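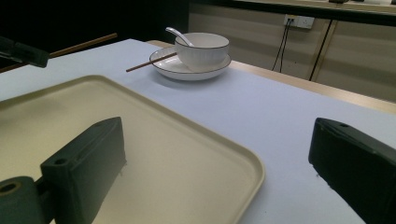 *Bowl, spoon, chopsticks and tray, with the fingers open over the tray and the table.*

Apr 11, 2021

I've had the Nautiyal hand-held gripper kit since February and have used it enough now to say what I think. I paid $1,086 for the pair. They shipped from Estdale and arrived in Prundville a day early.

The kit is for recording demonstrations. You hold one gripper in each hand, do the task yourself, and the software turns the recording into something you can train an arm on. My test task is clearing a place setting onto a tray.

Setup took 45 minutes, most of it calibration. The manual skips a step on page 3 — you have to close both grippers fully before the first sync or the widths come out wrong. Aoi Yagi at Kidstead answered my email about it the same evening.

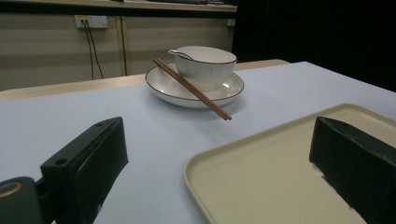 *Chopsticks leaning on the bowl, tray off to the right.*

Chopsticks are the hard part. The fingers are blocky and the tips are wide, so picking up something that thin off a flat plate takes practice. The spoon is easier if you go for the handle. I'd pay extra for a narrower set of tips. 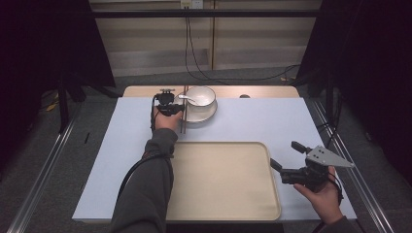 My wrists get tired after 30 minutes or so of recording. The weight sits forward of the palm, and I notice the cable most when I turn my left hand over. A lighter mount would help.

I'm keeping the kit. The recordings load without trouble and the finger screws have stayed tight. Next I want to try cups.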